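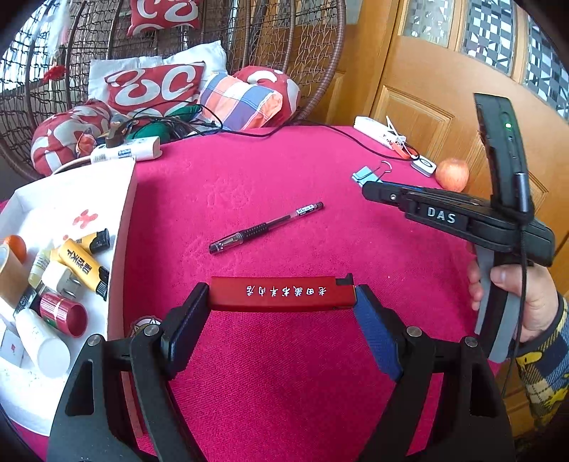

A slim red rectangular object held over the sorting table, with a black gel pen on the pink cloth and an open white box at the left.

Galbraith desk-clearing service moves to fixed sorting table

Galbraith has changed the way small desk items are sorted at its Mavside building, replacing the old drawer-by-drawer method with one round table and open trays. The change took effect in June 2026 after a trial that began in February.

The service handles the contents of desks given up when staff move floors or leave. Pens, cases, clips, chargers and similar items are put out on a cloth-covered table, checked one at a time and placed in a tray by type. Items that carry a name go back to the owner. Everything else is held for 30 days and then offered to other departments.

During the trial, 539 items were sorted from 134 desks. Jeanie Moffat, who runs building services at Mavside, said the main gain was in pens and other writing tools, which used to be thrown out with paper waste.

"A gel pen with a clear barrel takes a second to check. You look at the ink level and it goes in the tray or it goes in the bin," Moffat said. "In a drawer it was under nine other things and it did not get checked."

The table has a thick, fuzzy cloth instead of a bare top. Round items roll less on it, and small parts do not bounce off when set down. Hard cases are opened over the table before they are passed on. Lighters and loose batteries are kept out of the general trays and go to a metal bin by the loading door.

Trays are plain open boxes with tall walls. Tirta Sopacua, who set up the layout, said lids were tried and dropped in the second week – they slowed the work and ended up stacked on the floor.

Galbraith has set aside $2,000 for cloths, trays and labels for the rest of the year. A second table is planned for the upper floor, where Lorna Gourlay's team is due to clear its storage room next.

Staff who are missing an item can ask at the Mavside front desk.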